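Open day at the Viklund Reading Center

Posted 2020-11-20

I have wanted to see the Viklund Reading Center since Hedvig Løken started sending me her pupils' spelling diaries, so when they opened the doors to parents and teachers I took the early train and was there before the coffee was. 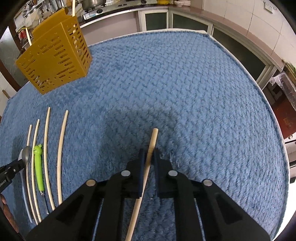
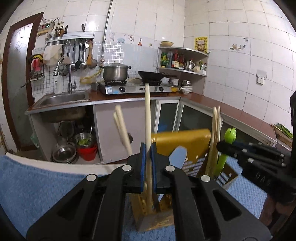 Hedvig works with children who find reading, writing or arithmetic hard going, and her morning session was the one I had come for. She had six of us sit down as pupils. We got a page in an alphabet we had never seen, a short key to the letters, and a story to read out loud. I lost my place on the second line and stayed lost. My neighbor, a retired math teacher, kept putting her finger on the page and then laughing at herself for doing it — she had spent years telling children to stop!

After that we moved upstairs to the arithmetic room, where Trygve Isaksson uses number lines painted along the floor. He asked us to walk from 3,000 to 3,283, first in hundreds, then tens, then single steps. I loved this. I have explained place value on paper more often than I can remember, and I never thought of letting a child feel how much shorter the tens are than the hundreds by walking them.

Tuva Sundqvist runs the lending library. It holds 200 titles, most with wide line spacing and short chapters, and many come with a recording so you can listen and follow along. The Fulska mysteries are the ones that never stay on the shelf, she told me (I borrowed the first and finished it on the train home, and yes, I want the second).

The only part that dragged was the talk on screening tests. It was good material, but it was too much for the half hour before lunch, and the handout had run out by the time it reached my row. Tuva has promised to mail me one.

In the afternoon I sat in on a writing group for adults. Gunvor Boström read us a letter she had written to her sister, four paragraphs, all her own spelling, and the room went very quiet and then very loud.

The next open day is planned for August. Sign up at the front desk or by phone, and ask for a place in Hedvig's session first, as it fills up early.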